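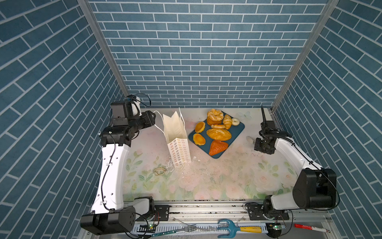

The bakery bench, with the swirly bun still at the top of the tray

June 2025

I meant to write this up last night and fell asleep with the notebook on my knee, so it comes to you a day stale, like most of what we pack. The Ullen job has had me in a stew all week. It is a simple enough thing to say out loud: two arms, a tray of bread and cakes, a paper bag, and everything that belongs in the bag ends up in it. We have been at it since March and I was starting to feel rather fond of the pair of them.

Well, yesterday the right arm squashed a loaf. I was at the desk with my tea and heard the motor note go up, that thin whine I have learnt to dread, and by the time I had got to the stop button it had pressed the poor thing nearly flat. No harm to me or to anything that matters, but I stood there with my heart going and felt very foolish about the tea.

The log put it at run 2857. The grip limit, which I set myself and checked myself, had gone back to the factory value after the Clallell update, and that value is meant for blocks and bottles. A croissant doesn't stand a chance against it. I wrote to Urkora straight away and got a kind reply, though it mostly told me to do what I had already done.
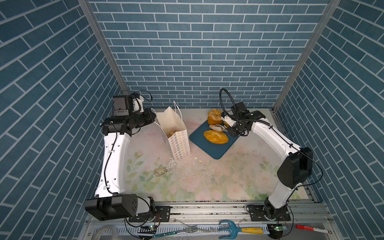 Right arm at the board, bag on the left

So it was back to slow running, at 22 per cent of full speed, with my hand on the button the whole time. It is a lovely dull way to spend an afternoon, and I noticed things I'd stopped seeing, like how many crumbs there are on that flowery print of a surface. I do wonder whether crumbs in the fingers are part of the trouble as well. I shall brush everything down and look at the pads before I blame the software for all of it.

I also found that the stop button is a good long reach from my chair, and that bothers me far more than the loaf does. There is a spare in the Barrientos box and I'm going to fix it to the desk, even if it means drilling.

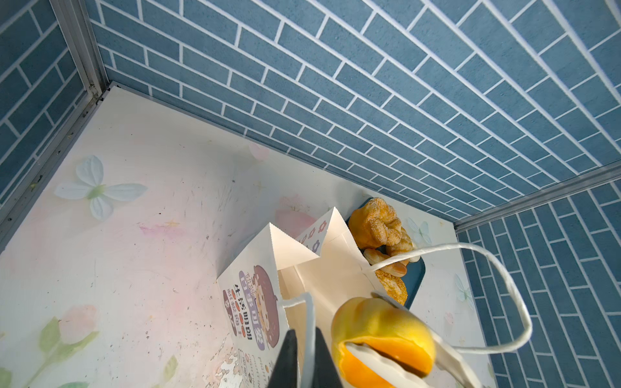
From the wrist, fingers just by the milk bread bag

I went through the wrist pictures in the evening and they are a comfort, in their way. I could spend hours looking at the sugar on that twisted bread. The bag handle worries me, though, looping right over the breads like that, and I can quite see a finger catching it one day. I've put it on the list under the grip limit.

Tomorrow: new button, clean pads, 3 slow runs, then 4 more if I'm feeling brave. And buy bread.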